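Robotik-AG: Galerie zum Greiferprojekt

Startseite | AGs | Robotik-AG | Galerie

Stand 20. Juli

Kurz vor den Ferien noch schnell die Seite gefüllt, wie versprochen. Längere Texte gibt es im Projektbericht, hier nur das Nötigste. Wer was zu ergänzen hat: bitte im AG-Ordner eintragen, nicht per Mail, die Mails gehen unter.

Worum es ging: ein Greifer soll Bauteile von einem Tisch aufnehmen und in eine Kiste legen. Erst in der Simulation, dann (hoffentlich) am echten Arm. Projektname Pavus, per Abstimmung, knapp vor Poon. Poon heißt jetzt dafür das Testprogramm, damit die andere Hälfte der Gruppe auch zufrieden ist.

Angefangen haben wir im November. Da war noch gar nichts da außer einem Laptop, der beim Starten der Simulation regelmäßig abgestürzt ist. Treiber. Zwei Termine nur für Treiber. Danach lief es auf den Rechnern im Computerraum, aber mit 9 Bildern pro Sekunde, also eher Diashow. Inzwischen Schatten aus, einfache Flächen, keine Spiegelungen, und es geht flüssig genug zum Arbeiten.

Gruppenaufteilung war so: eine Gruppe Simulation, eine Gruppe Steuerung, eine Gruppe Doku. Die Doku-Gruppe bestand am Ende aus denen, die gerade Zeit hatten. Merkt man dem Logbuch auch an, zwischen den Halbjahren fehlen ganze Wochen. Bitte nächstes Jahr besser machen, einfach jedes Mal drei Zeilen reinschreiben und fertig.

Die Steuerung haben wir zweimal neu geschrieben. Erste Version: jede Bewegung einzeln eingetippt, Winkel für Winkel. Ging, war aber nach jeder kleinen Änderung am Tisch wieder kaputt. Zweite Version rechnet die Winkel aus der Zielposition selbst aus, dafür hat man am Anfang Vorzeichenfehler ohne Ende. Der Arm ist uns mehrmals durch den Tisch durch gefahren, in der Simulation zum Glück. Seitdem gibt es eine Mindesthöhe, die steht fest im Code und wird bitte nicht auskommentiert. Auch nicht "nur kurz".

Für die Testläufe haben wir einen festen Startwert genommen, 1234, damit alle die gleichen Zufallspositionen bekommen und man vergleichen kann. 100 Durchläufe pro Version, Ergebnisse in der Tabelle. Wer den Startwert ändert, schreibt das dazu, sonst sucht man sich dumm und dämlich.

Die Kamera ist jetzt am Greifer befestigt, vorher hing sie virtuell über dem Tisch. Von oben sieht alles ordentlich aus, aber man erkennt schlecht, ob die Finger wirklich rechts und links vom Teil sitzen. Vom Greifer aus ist das viel besser. Nachteil: der Greifer selber ist immer mit drauf und man verliert schnell die Orientierung, wenn der Arm sich dreht. Hat ein paar Stunden gedauert bis sich alle dran gewöhnt hatten.

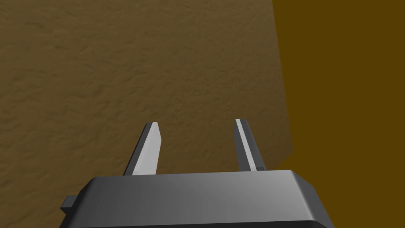

Beim Öffnen und Schließen gab es Streit um die Geschwindigkeit. Schnell sieht gut aus, schubst aber die leichten Teile weg. Wir sind bei langsam geblieben. Außerdem wartet das Programm jetzt nach dem Schließen einen Moment, bevor es anhebt, das hat mehr gebracht als alle anderen Änderungen zusammen. Hätten wir auch früher drauf kommen können.

Noch offen: Ablegen in der Kiste (trifft manchmal den Rand), Abbruch wenn nichts gegriffen wurde, und der ganze Umstieg auf den echten Arm. Die Halterung dafür kommt von Graveline, die Finger wollen wir selber drucken. Filament ist bei Stitside bestellt, Lieferung nach den Ferien.

Nach den Sommerferien geht es im selben Raum weiter. Neue sind willkomen, Vorkenntnisse braucht man keine, ein bisschen Geduld mit den Rechnern schon. USB-Stick mitbringen.

Zurück zur AG-Übersicht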